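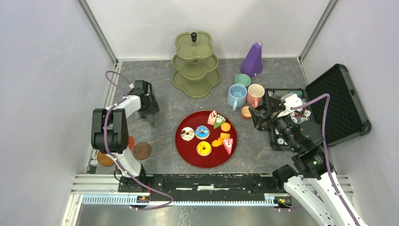

Sununier chair

The Sununier is a low-backed upholstered dining chair made in Maldonado by the Kullon workshop. It was designed by Javiera Retamal and has been sold in two versions, one with arms and one without. The armless version is the more common of the two and is usually bought in sets of four or six.

Background

Kullon began as a repair shop for household furniture. Most of its early work was reseating and recovering older dining chairs, and Retamal, who joined as an upholsterer, kept notes on where the frames had failed. The commonest fault was a loose joint between the back leg and the side rail. Her first drawings for a new chair made that joint deeper and moved the rail slightly down the leg.

The workshop's owner, Lorne Simard, agreed to a trial run of 30 chairs, all armless and all covered in undyed wool. They were sold from the shop floor in December, and a second batch followed with a softer seat.

Construction

The frame is solid beech, glued and pegged, with corner blocks screwed under the seat. The seat is a separate drop-in panel held by four screws, so it can be taken out and recovered without disturbing the frame. Webbing is stretched across the panel and covered with a layer of foam and a thin layer of felt. The back pad is fixed and is harder to replace.

Early chairs had a waxed finish. This marked easily near the dining table, and later chairs are oiled or painted. Painted frames were offered at first in white and dark green only.

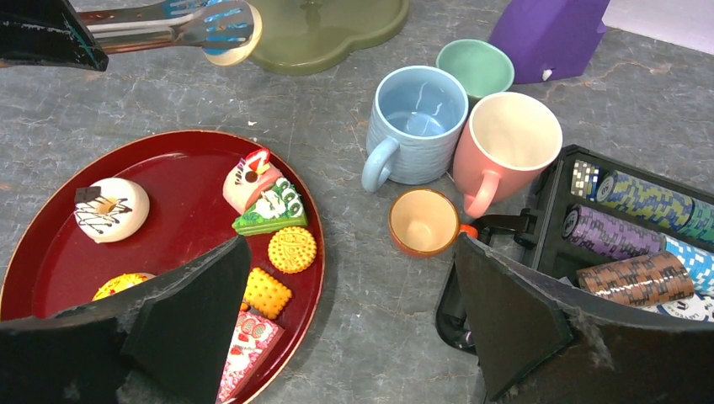

Coverings

Wool was the only standard covering for the first two batches. Leather was added at the request of shops, followed by a washable cotton known in the price list as Skarkik. The cotton cover is fastened with tape under the seat panel and comes off without tools. It tends to shrink a little at the first wash, and the makers advise putting it back on while slightly damp.

Delia Fuentealba, who took over the choice of fabrics, dropped several of the paler leathers after complaints about dye from clothing. A cream leather remains available to order.

Production

Output has always been small. Workshop records list 2,519 chairs completed up to February 2025, of which 964 have arms. Each is stamped inside the back rail with a batch letter and a number. Chairs from the trial run carry a number alone.

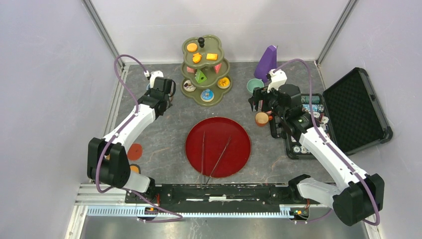 The stamp was moved once, from the front rail, where it was often hidden by webbing tacks. A few chairs recovered outside the workshop have lost their stamped rail altogether and can be dated only by the shape of the corner blocks, which were triangular in the early batches and notched in the later ones.

Related pieces

A matching bench, drawn by Renata Quiroga, uses the same leg and rail joint. It has no back and is made in one length. A bar stool was also planned but did not go beyond a sample.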